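Tunstall survey finds shift workers get rosters too late
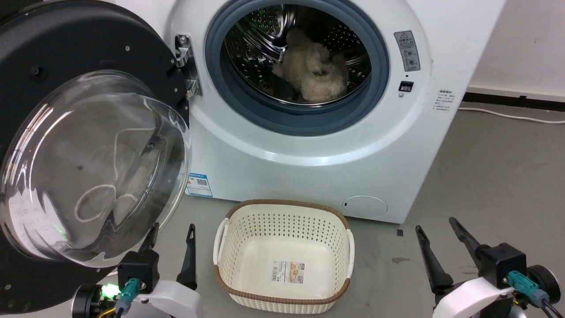
A stuffed toy in the drum of a front-loading washing machine.

October - Most shift workers want their rosters at least 17 days ahead, according to a survey released today by Clistulska, a workplace advisory firm in Tunstall.

The firm surveyed 3405 employees in retail, warehousing and aged care. Short notice was the most common complaint, ahead of pay and parking.

Clistulska will run free rostering workshops for small employers in Warkomdale next month. Bookings are open now - places are limited. The full report is on the Clistulska website.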